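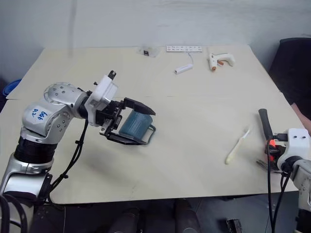
Grethe Bundgaard
Equipment Planning Lead, Norkbridge

2019-10-12

3 min read

Print this page | E-mail this page

The request for next year's equipment is due in April, and I have been asked several times how the figures for the arms are put together. I set out my own view in this post. It does not replace the guidance issued by the purchasing office.

The price of the arm is the smallest part of the difficulty. In our last plan, the arms and their controllers took 75 percent of the budget line. Grippers, cables, mounting hardware and tables were expected to fit in what remained, and they did not. Silvan Schnyder has since proposed that we hold back 40 percent for everything that is not an arm, and I support him.

Grippers deserve a line of their own. A parallel-jaw gripper will hold a plastic mug on its side well enough, but a toothbrush lying flat on the table is another matter, and fingers suited to one are not always suited to the other. I would ask each group to list the objects it intends to handle before it requests a quotation. The Llewellyn group did so this year -- the list ran to two pages -- and its order was approved without a single query.

Power and cabling should also be settled early. A power strip at the back of the table is inexpensive. Moving a wall outlet after the tables have been placed is not, and Brimer required 90 days to schedule that work.

On spares, Haf Sayce and I still differ. She would keep one complete gripper for every arm. I would keep one for every two and put the balance toward service visits. Vernard has offered a discount of 10 percent on spares ordered together with the arms, and the offer will be considered with the rest of the plan.

Draft figures should be sent to Siwan Wogan.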